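Ticket: Label printer skips every other label on long runs
Product: Zerititz desktop label printer, Florkeck driver
Opened by: Zihan Yuan
Handled by: Nazareno Vitale
Status: waiting on customer
Opened: 25 September 2026

Zihan Yuan wrote:
Printer feeds a blank after each good label. Short runs fine. Anything over 40 and it starts skipping. Need 600 done for the Perkness order, kitchenware, one label per item. Have tried: off and on, new roll, cleaned the head with the wipe. Same each time. Light stays green so it thinks its happy.

Nazareno Vitale wrote:
Thanks. Which roll, and what gap is set in the driver? Also tell me what stock the labels are for, size matters if you've changed template.

Zihan Yuan wrote:
Roll is Briggs, 1,000 on a core. Gap set to auto. Template is the small one, same as April when it all worked.

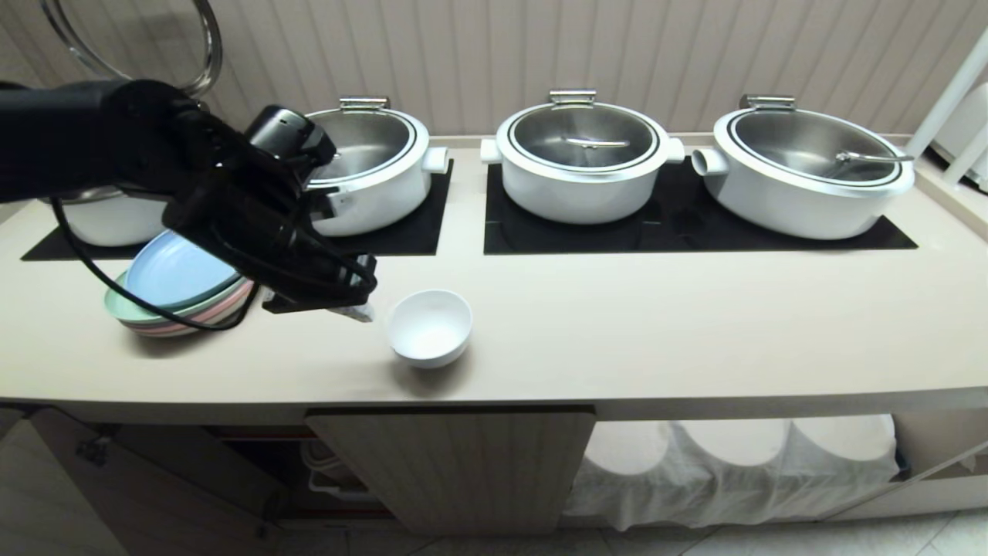

Plates, blue on top, then mint green and pink.

Nazareno Vitale wrote:
OK small template is right for those. Auto gap is my first suspect. Please do this:
1. Open Florkeck settings, Media tab.
2. Change gap from auto to fixed, 3 mm.
3. Hold feed until it blinks twice, let go. It will push out a few blanks, leave it.
4. Run 100, not the full lot.
Tell me the number it first skips on, if it does.

Zihan Yuan wrote:
Done. Got to 72 then blank, 73 ok, 74 ok, blank again. So better but not fixed. Step 3 only blinked once the first time, had to redo it. Log file attached, didnt mean anything to me.

Nazareno Vitale wrote:
Log says "media lost" right before each blank. Sensor is losing the gap as the roll gets warm or the tension drops. Is the roll holder pushed right up to the core? On that model there's a slider on the left and it creeps.

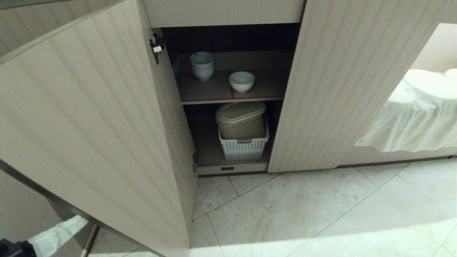

Zihan Yuan wrote:
Slider was out, maybe a finger's width. Pushed it in and ran another 100, no blanks. Two things before I start the big run though. Can I keep the fixed gap or does it need to go back to auto? And the template has one item name for all crockery, I need a seperate one for bowls, like the white ones on the cupboard shelf in that second pic. Tried to copy the plate template and it greyed out the name box.

Nazareno Vitale wrote:
Keep it fixed. Auto is only any use if you swap rolls a lot.
Name box: the copy is locked by default. Right click the copy, Properties, untick Shared, save, reopen. Then it lets you type.
Check the slider again halfway through the 600. If it has moved I'll send a replacement holder, no charge, just need the serial from underneath.

Zihan Yuan wrote:
Name box works now. Starting the run after lunch, will post the serial either way.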